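Search this site Search
Home telescopes and field kit

September, by Maham Bugti

We use cookies to remember your basket and to see which pages get read. Accept all - Manage choices

The Plosier 8-inch Reflector for Moon and Planet Watching

I've had the Plosier out on every clear night I could manage this month, and I'm still finding excuses to go back into the garden with it. It's a simple reflecting telescope with an 8-inch mirror on a low swivel base, and it is lovely for looking at the planets.

Start with the Moon, because everybody does and they're right to. Along the line between day and night the craters stand out so sharply that you can follow the terraces down their walls and pick out the central peaks in the bigger ones. Copernicus kept me busy for a whole evening. I'd gone out to look at Saturn (I did get there in the end!) and the rings were clean, with dark sky showing between them and the planet.

Mars is harder. It's small for most of its time in our sky and you need patience, but when the air steadied for a few seconds I could make out a polar cap and a dark smudge that matched Syrtis Major on the map. Let your eye settle and keep looking - more comes through the longer you stay.

The base turns smoothly and stays where you leave it. There are no motors and nothing to charge. The tube lifts off in one piece, and I can carry it from the shed to the lawn without help, though I make two trips with the base. Give the mirror a good while outdoors to cool before you try high power.

What comes with it

Plosier reflector tube and base
Low-power and high-power eyepieces
Bhutto red-dot finder
Vetia Moon filter, which screws into either eyepiece
Dust caps and a printed Moon map

The Bhutto finder is a treat to use once it's lined up. Do that in daylight on a distant chimney, well away from the Sun, and you'll save yourself a lot of fumbling later. The Vetia filter takes the glare off a full Moon. I leave it off for everything else.

If you'd like to try before you buy, we have one set up at the Faluvthorpe shop every Saturday from 8 in the evening, weather allowing. Wrap up warm. Hire is £95 for 2 weeks, taken off the price if you decide to keep it.

Get our sky notes by email. Enter your address - Sign up

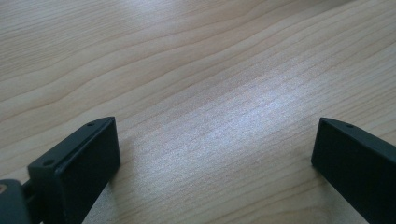

Hire sets come with the same eyepieces and filter as new ones, and we check the mirror alignment before each one goes out. It can shift a little on a bumpy drive, so there's a page in the booklet on setting it right again. Ring the shop if you get stuck and we'll talk you through it.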